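Preparing a Patio Base for a Freestanding Umbrella or Pergola Kit

Issued by Flellville Parks and Home Services for residents who intend to carry out the work themselves. Read all of the steps before breaking ground.

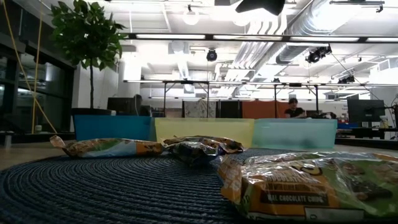

Before You Begin

Confirm the location of buried utility lines before any digging takes place. Residents of Flellville may request a free marking visit through the Home Services desk, and the marks remain valid for 23 days. Work that begins after that period requires a new visit.

A permit is not required for a base measuring less than 120 square feet. Larger bases, and any structure attached to the house, must be reviewed by Lợi Giáp in the permits office.

Step 1. Mark the Area

Drive a stake at each corner and run string between the stakes. Measure both diagonals. If the two measurements differ, the layout is not square and the stakes must be moved until they match.

Step 2. Excavate

Remove sod and soil to a depth of 8 inches. Slope the floor of the excavation away from the house so that water does not collect against the foundation. Roots thicker than a thumb should be cut cleanly with a saw.

Step 3. Place and Compact the Gravel

Spread crushed stone in layers of 3 inches or less and compact each layer before adding the next. A plate compactor may be rented by the half day. Hand tamping is acceptable for small bases but takes considerably longer.

Step 4. Set the Anchors

Position the anchor sleeves according to the drawing supplied with the kit. Owners of Trundex kits should note that the sleeve spacing is measured center to center; the Sandu drawings give the distance between inside faces. Check each sleeve with a level on two sides.

Step 5. Pour and Cure

Mix the concrete as directed on the bag and fill around each sleeve. Do not pour when the temperature is expected to fall below 40 degrees overnight. In Flellville this generally rules out February. Leave the anchors undisturbed for the full curing time printed on the bag.

Step 6. Lay the Pavers

Screed one inch of bedding sand over the gravel, set the pavers, and sweep joint sand into the gaps.

Questions about drainage or slope may be directed to Waltraud Zaugg at the Home Services desk, open from 8:30 a.m.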